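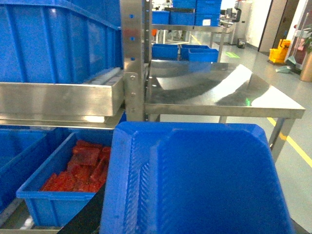

Blue crates on steel shelving.

Skonley 3-tier shelving - review
Posted 2019-05-27 by Shivam Rastogi

Had these up in our back store since the start of May so time for a quick write up. Bought two bays for the farm shop after the old pine ones finally gave up. Ordered from Grewal, came in three days, flat packed, one box a bit bashed but nothing bent.

Assembly. Instructions are one sheet, tiny drawings, no words. Narendra Mathur and I did the first bay in an evening, second one went a lot quicker. Spanner in the box is rubbish, use your own. Do NOT tighten anything until all the shelves are in or you will be taking it apart agian like we did.

Feet adjust, but only a little. Our floor slopes to the drain and I still had to pack one corner with a bit of slate. Fine now. No wobble when you lean on it.

Cleaning - easy enough. Warm soapy water, dry with a cloth or it goes streaky. Sunita does it twice a week and moans about the underside of the shelves, fair point, fiddly to get your hand round the back.

Weight wise no complaints. Onions, jars, flour, all the heavy stuff on the bottom. Nothing sagging so far.

Price. Paid 158 a bay. The Trastetti one I looked at was nicer finished, thicker feel to it, but nearly double and a six week wait. Couldn't wait six weeks.

Niggles: sharp edge on one shelf, filed it off. Two bolts short in the second box, rang Grewal and they posted them next day, no fuss. Delivery slot was all day which is a pain when your running a shop.

Would I buy again, yes. Third bay probaly going in by the chiller once I've measured up. Four stars, lost one for the spanner and the missing bolts.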